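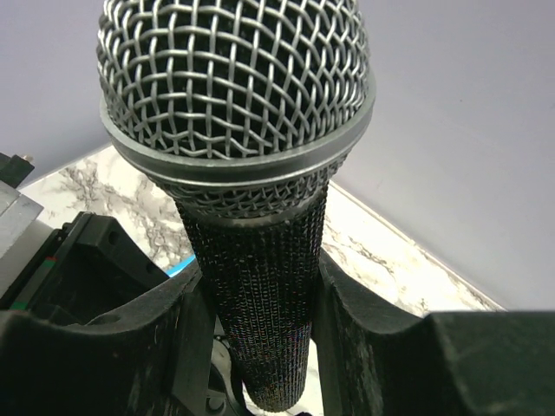
Reading aloud at my aunt's memorial, which microphone technique?

Asked by Norbert Krajčí, Nov 4, 2019

Hello all. I've been asked to read at a memorial gathering in Flondesby and I'm told there will be 100 people in the hall, with a handheld microphone. I've never used one. In August I spoke at a cousin's wedding and they kept shouting "louder" from the back, poor things, and I went home rather embarrassed. The reading is 600 words long. How close should I hold the thing, and what do I do with my papers?

2 answers

hubacek_m
Sorry about your aunt, Norbert. I read in church most weeks and was dreadful to begin with, so take heart! Hold it a few fingers' width from your mouth, a little below, pointing up at your chin, and keep it there when you turn your head (this is where most of us go wrong, we look at the family and the microphone stays behind). Don't wrap your hand round the mesh part, it makes everything boomy and can set off that awful squeal. As for papers, print it large and on one side only, and ask for a music stand. If there isn't one, stiff card is much kinder to shaky hands than ordinary paper. Do get there early and say a few lines with someone standing at the back. And go slower than feels natural. If you need to stop and breathe, stop, they'll all wait for you.

Jisivitz
Just speak up, that's what I do. My brother did one last year and it went on for 8 pages, so 600 words sounds lovely to me.

Comment from Norbert Krajčí
Thank you both, that's very kind. I hadn't thought of a music stand. My neighbour has one from her flute days and I'll ask her tonight.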